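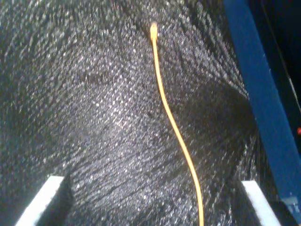 *Fig. 1. Yellow cable on the dark speckled surface, with the white gripper fingers at the bottom and the blue beam on the right.*

## Looking after the Gostum cell

My part of the project was the unglamorous bit, and I ended up liking it far more than I thought I would! Bożena Górecki wrote the control code and I had the cell itself: setting it up in September, keeping it going, and fixing it when it sulked. The cell is called Gostum (named before my time, don't ask me) and its job is picking up thin cables.

### Setting up

The fingers are white and they don't have much to hide behind, so any crooked fitting shows up fast. I fitted them with the gripper open, nipped the screws up by hand, closed it slowly on a steel rule and only then tightened everything. My first go I did it the other way round and the tips met like badly hung doors.

After that came the camera. Under our lamp the white plastic blows out and you lose nearly all the detail on it, while the dark surface glitters back at you in a thousand little specks. I turned the lamp down to 70 per cent and moved it 400 mm further back. Bożena's cable finder was much happier, though it still picks up the odd speck as a bit of cable. A yellow cable is kind to us here. I wouldn't fancy trying a grey one.

### The routine

I wrote a checklist and taped it inside the cupboard door:

- wipe both fingers with a dry cloth
- open and close the gripper fully, and listen
- tug each connector gently
- run the homing move and check it against the pencil mark
- write it all in the log, even if it's dull

Every 3000 cycles the fingers come off for a proper clean and the slide gets a smear of Metar grease. Go easy with it – I used far too much the first time and spent an afternoon with cotton buds.

### The repair

The worst fault was a gripper that stopped halfway, but only when the arm was reaching out. I blamed the motor and had it in bits on the bench before Greer Imrie, our supervisor, asked if I'd looked at the lead. I hadn't. One wire had broken inside its sleeve, right where it bends behind the wrist. I made up a new lead with a longer loop and 2 clips to take the strain, and the fault hasn't come back so far.

### Still to do

The pencil mark needs swapping for a proper dowel. I'd also like a spare lead made up and hanging in the cupboard, plus a note of the finger screw sizes (I've measured them more than once and never written them down).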